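Lending by the Week: The Case for Longer Loans at the Public Library

The public library in Canada has long been measured by the number of items that leave its doors. Annual reports lead with circulation, councils compare one branch with its neighbours on the same basis, and branch budgets rise or fall accordingly. It is the view of this writer that the practice has outlived its usefulness, and that the loan period, which is among the least examined rules in the system, deserves the attention of every library board preparing its estimates.

The standard loan in most regional systems is three weeks. The term was settled when a branch kept a single copy of a popular novel and a long queue of readers wished to have it. Under those conditions a short loan was a fair means of sharing a scarce thing. Conditions at the branches are now considerably different. A large part of any collection is requested seldom, and a borrower who returns a history of the grain trade after three weeks is, in most cases, returning it to a shelf where it will stand until the following year.

The Clurwood Regional Library extended its ordinary loan to 10 weeks for all titles without a hold. The Altatlow branch, which serves a farming district, adopted the change first, and the remaining branches followed before the end of the year. Borrowers at Altatlow had asked for it repeatedly. Many live at a distance from town and make the trip when there is other business to attend to, and a due date falling in the middle of harvest was a due date that would be missed.

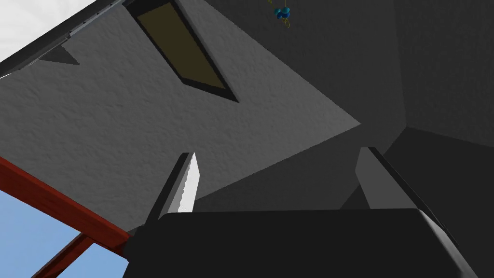 A two-fingered gripper with its fingers open, in a computer rendering.

Objections to the longer loan are serious and should be answered on their merits. The first is that books kept longer are books lost. Clurwood's own records do not bear this out. In the last year of the old rule, 214 items were written off as missing across the system. In the first full year of the new one, the figure was 165. It would be imprudent to claim that the longer loan caused the decline, as the system replaced its reminder notices in the same period. It can fairly be said that the predicted losses did not arrive.

The second objection concerns circulation itself. A book lent for 10 weeks and renewed once is counted fewer times than a book lent for three weeks and renewed to the limit. Under a funding formula that rewards each transaction, a branch that serves its readers more generously will appear to serve them less. The fault here lies with the formula. A renewal made in haste at nine o'clock at night to avoid a fine is recorded as an act of reading, and provincial authorities have been content to accept it as one. Boards that have adopted longer loans should not be penalized for the more truthful number that results.

A third objection is raised by staff, and it is the one to which the most weight should be given. Circulation clerks at the Korletey branch observed that the short loan brought people to the desk. A patron returning a book would ask about a tax form or a school reading list, or would mention that a parent had moved into care and could no longer manage regular print. Such conversations are a considerable part of what a branch is for, and they are recorded in no statistic whatever. If the longer loan reduces them, something of value has been given up.

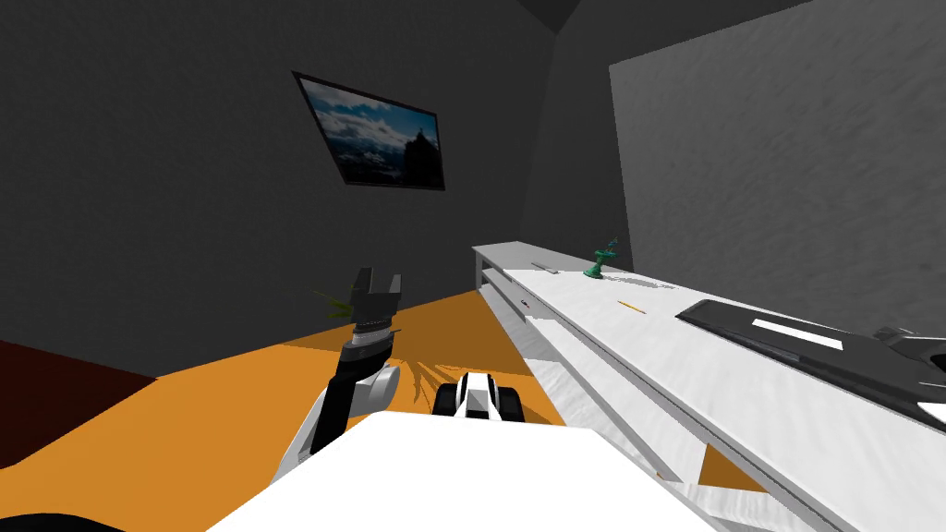 The remedy for this last difficulty is to give patrons other grounds for visiting. Korletey has since moved its newspapers nearer the entrance and placed its large-print collection beside the service desk, and it now keeps the reading room open for a further hour on winter evenings. These are modest measures. They required no capital grant and were carried out within the existing hours budget, with the exception of the evening hour, for which the board approved a small supplement in December. Attendance is a poor measure too, but it is nearer to the purpose of the institution than a count of barcodes.

There remains the matter of equity. Fines and short loans have always fallen most heavily on those with the least flexible hours. A salaried patron with a vehicle can return a picture book on the way home. A parent working split shifts and relying on a bus that runs every 30 minutes, when it runs, will more often be late, and having once been late will more often stay away. The removal of fines in many systems was a welcome recognition of this fact. The loan period is the other half of the same question, and it has been left largely where it was.

The Prarkness board will consider its lending policy this coming winter, and the staff report before it recommends a further study. A further study is unlikely to discover much that the branches do not already know. The board would do better to adopt the longer loan for titles without a hold, to retain the three-week term for those in demand, and to ask the province, in writing, for a funding formula under which such a decision carries no cost.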